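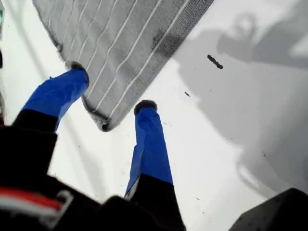

Gray towel-like cloth, white stripes, folded. Laundry night continues.

1/ Decided in June that I would become a person who folds kitchen towels. Before that I was a person with a drawer you had to close using your hip.

2/ The striped gray ones came in a bundle from Lerska, 38 dollars, which felt like a lot for something whose career is going to be mostly spaghetti water.

3/ Gray was supposed to hide everything. See the darker patch along the right side. Could be damp, could be a stain, could be the towel's personality. I've stopped asking.

4/ Method, for the two of you who want it: long edges together, smooth it flat, fold again, turn the folded side toward you in the drawer. Do it on a hard flat surface. The bed is a trap. I folded nine on the bed once and woke up under four of them.

5/ Thin stripes are a mixed blessing. If the fold is straight, they make you look like you run a small hotel. If it's off by a hair, every single line rats you out.

6/ My sister rolls hers. We're still speaking, mostly about other things.

7/ Someone asked about the Fonavum drawer dividers. I own them. They're very nice. They're holding batteries and a takeout menu from a place that closed.

8/ Also no, I don't iron them. It's a towel. It has one job and it's going to be wadded up on the oven handle by 9 tonight.

9/ Current drawer total is 21 towels, and I use the same three. The rest are apparently for guests, who have never once dried a dish in this house.

10/ Fitted sheets next. Please don't wait up.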